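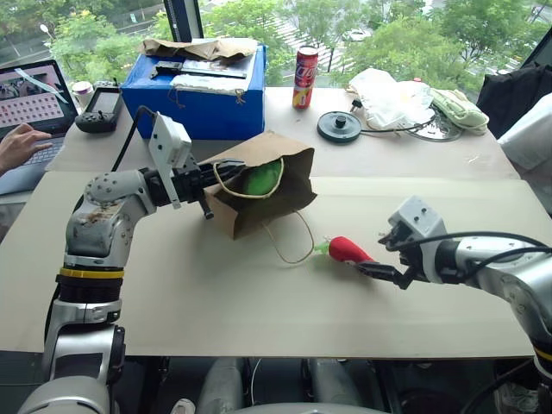 April 11, 2023

Bag day! I've been putting off writing up the grocery packing stuff because my notes from the first tries were all over the place (half of them are on the back of a Skudasum invoice), so here goes, in whatever order it comes out.

We're on the brown paper bags with the twisted handles now, and I like them a lot better than the flat-bottomed ones from Basgate. Those were stiffer, sure, but they came folded so hard that the crease down the side never let go, and you'd spend longer fighting the bag than packing it. The new ones open up with a bit of persuading. The order was for 500, which sounded silly when the box came, and then I saw how fast we go through them once the mouths start to tear.

Lying the bag on its side is still my favorite way to do it. Standing up it wants to fold in on itself until there's something heavy in the bottom, and toy vegetables are not heavy. On its side you hold the mouth open, slide things in, and they mostly stay where you put them. The handles are a pain either way. They flop across the opening or trail out over the board, and then you drag one in along with the food. I've started pulling them clear before anything else.

The carrot is the one that gives me trouble! The red one with the leafy top. Root end first is fine, leaves first and the greens catch on the rim of the bag and bend back. So, root end first, please, everybody. Short fat things can go in any old way.

The big beige board stays. I know it takes up most of the table, but the bag skates around on the bare white top and I'm tired of chasing it.

Other bits:

The back of the table is getting crowded again. I put the plastic wrap in a pile meaning to take it out and then didn't, sorry. Will do it before I lock up.

Ask Heywood whether they sell the same bag one size up. Ours fits the small vegetables but I'd like to try a full set, and I don't think it'll go.

Bag count on the shelf is 53 from the opened bundle, plus 2 with ripped handles that I kept for practice.

Next time: same bag, same side, carrot last.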